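I've been going to the Vieira Harriers awards night for longer than I've been writing this column, and I still can't get through it without a lump in my throat. This year was a good one! The hall was packed, the raffle ran long (it always does), and the new relay shield got its first winners after months of people arguing over what shape it should be.

Let me back up a little. The club lost its old relay cup a couple of seasons ago, when the clubhouse roof leaked and half the cabinet had to be boxed up in a hurry. The cup went into a box and the box went who knows where. So for two seasons the relay teams got a handshake and a round of applause, and if you know relay runners, you know how well that went over.
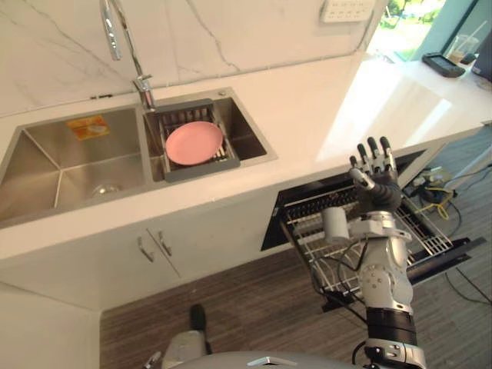 VIEIRA, November – The replacement is a proper wooden shield with little silver plates around the edge, paid for by Coltex, the flooring people out on the county road. Chelsea Wragg, our women's captain, carried it in wrapped in a beach towel and made everybody close their eyes. I peeked. It's a handsome thing, and it's heavy enough that the four winners took turns holding it for the photographs.

The first names to go on it are the under-18 girls, who ran the legs of their lives at the Brondico Park meet and beat a senior team that had been pretty sure of itself (sorry, guys). They were in third at the last changeover and I'd already started putting my folding chair away. By the time I looked up they were out in front and my coffee was all over my shoes.

Chelsea picked up Runner of the Year herself, which surprised her a lot more than it surprised the rest of us. She missed most of last season with a bad Achilles and came back in the spring doing laps on the grass with the juniors. "I just wanted to finish a race without limping," she told me afterward, still hanging on to her dinner roll. She finished every one she entered, and she won the long hill race in pouring rain.

The Most Improved prize went to the whole Saturday beginners' group, so there was one small trophy and some 15 people on the stage trying to get a hand on it. They're planning to pass it from house to house. I give it until spring before somebody's dog gets hold of it.

We also heard a bit of history, and I could have listened to more. The oldest prize in the club is the Truvulov Medal, given for the steeplechase, and it has 1872 stamped on the back. It came to us from an earlier club that folded, and nobody at my table could say how to pronounce it. It stays in the bank and the winner gets a framed picture, plus bragging rights for the year.

A few bits of business before I go. If you're still holding a trophy from last season, please bring it back with your name and event on a piece of tape so the engraver can get started. Winter training starts at 6:30 in the evening at the school track, with the juniors on the inside lanes. Bring a light and something bright to wear. And the relay teams for the new season are wide open, so talk to Chelsea if you want in. She's already got the lineup half written on the back of her awards night program.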